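Chapter 7
When Two Arms Share One Table

What this chapter covers
The Trevville stoppage
Shared space and handoff zones
Faults that come from cables
Protective stops and what they do not protect
Reading a fault log
Restarting after a stop

Before you begin
You should be comfortable with the material on joint limits and payload from Chapter 3 and with the section on stop categories in Chapter 6. If you skipped the worked problem at the end of Chapter 6, go back and do it now. The numbers come up again.

7.1 The Trevville stoppage

One afternoon in July, a two-arm sorting cell at a small plant in Trevville stopped in the middle of a cycle. The left arm was holding a part over a tray. The right arm was on its way in to place a second part in the next compartment. The two grippers touched, the right arm went into a protective stop, and the left arm kept moving for a short time before it stopped as well. No one was hurt. One gripper finger was bent, a camera bracket was knocked out of line, and the cell was out of service for 28 hours.

The operator on shift did what the card on the cell told her to do. She pressed the stop button, waited for both arms to report that they were holding, and wrote down the code on the display. The code was 2611. In the manual for the Kumora controller used at Trevville, that code is listed as "external force above limit, wrist." It was a correct report of what the right arm felt. It said very little about why the grippers had met in the first place.

The first explanation offered was operator error. The second was a bad program. Neither one held up. The same program had run all morning, and the operator had not touched the cell since the start of her shift. The plant called in the firm that had built the cell, Vasiliauskas, and its service crew spent most of the next day on the problem.

What they found was a chain of small things. The camera cable on the right arm had been replaced the week before with a longer one. The extra length was left hanging in a loop near the base. During certain moves the loop caught on the elbow housing and pulled on the connector at the camera. The picture from that camera dropped out for a moment and came back. The vision software was set to reuse the last good position when a picture was missing, so the right arm went on moving toward a place where the tray compartment had been clear. By then it was not clear. The left arm was in it.

Each step was minor. A longer cable is a normal repair. Reusing the last good position is a common setting, and in a cell with one arm it seldom causes trouble. The handoff rule that should have kept the arms apart had been switched off at Trevville months earlier to save time, after a test of 100 cycles in which the arms never came close to each other.

7.2 Why close work is different

An arm working alone has to stay clear of fixed things: the table, the walls, the tray. These can be measured once and entered in the program. Two arms working over one tray have to stay clear of each other as well, and the thing each must avoid is moving.

There are two usual ways to handle this. The first is to divide the space. Each arm has its own region, and any region they both need is a handoff zone that only one may enter at a time. An arm that wants to enter asks for the zone, waits until it is free, and gives it up when it leaves. The second way is to let both arms in together and have the controller check the distance between them many times a second. This is faster, but it depends on the controller knowing where both arms are and where both are going.

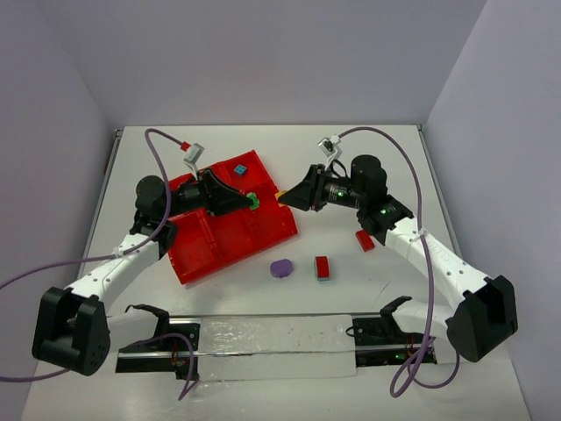
The size of the zone matters more than new programmers expect. It is tempting to draw it tightly around the tray. A gripper tip may be small, but the wrist behind it is wide, and a camera on a bracket adds height and width that the arm's own model may leave out. At Trevville the model included the arm and the gripper. It left out the camera, the bracket and the cable. A distance check run on that model would have reported more room than there was.

Cables deserve their own line in any layout. A cable tied to the forearm still has to cross the elbow and reach the base, and it needs slack to do so. Too little slack and it pulls at the connector when the arm reaches out. Too much and it can snag. Move the arm slowly through its full range after any cable change, and watch the cable the whole way.

7.3 What the stop did

Many readers will ask why the left arm did not stop at the same moment. The two arms at Trevville had separate controllers. A force fault on one was passed to the other as an ordinary message over the plant network, and the message took roughly 2 seconds to be acted on. The emergency stop button was wired to both arms directly. The protective stop was not.

A sister cell at the Lastville plant had the same arms and the same software, but its protective stops were wired together. Compare the two wiring plans in Figures 7.3 and 7.4 before going on to the next section, and mark the point in each where a stop signal from the right arm reaches the left.

Terms to know
Handoff zone
Protective stop
Last good position
Cable slack
Distance check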